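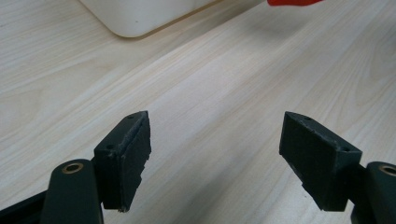
Stock sync between the Plustimport till and the Grenduda web shop stopped after the weekend update. Iscombe branch reported it first. Their sale lines were going through at the counter but the web shop still showed the old stock levels. I set up the test till on the pale wooden table in the back office and worked through it there, away from the customer side.

March 2025
Logged by Adom Eshun

Fault: 1,341 product lines in the catalogue, 156 not updating. The rest were fine. No error on the till screen. The sync log ended with "partial, code 51" each time.

Step 1. Restarted the sync service. Same result.

Step 2. Logged the till out of the web shop and back in with the branch password. Same result, same lines missing.

Step 3. Exported the failed lines to a spreadsheet. All of them come from one supplier, Rezende, and all were re-entered in November when the pack sizes changed.
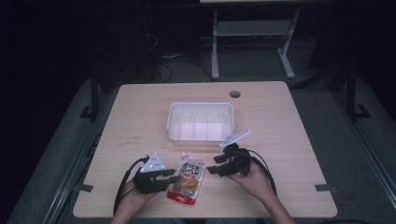

White divided tray on the back office table.

Step 4. Compared a failed line with a good one. The failed line has a space after the product code. The till ignores it, the web shop does not.

Step 5. Removed the space from nine lines by hand and ran the sync again. All nine updated.
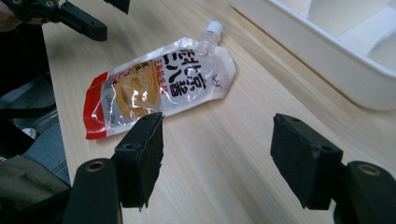 Step 6. Araba Nartey ran a find and replace on the rest of the export and loaded it back in. Full sync finished with no code. Iscombe checked their stock levels against the web shop and they match.

Still to do: ask Plustimport if the import screen can trim spaces. Leave ticket open until they reply.

2 comments | 0 shares

This site uses cookies to keep you signed in. Accept | Settings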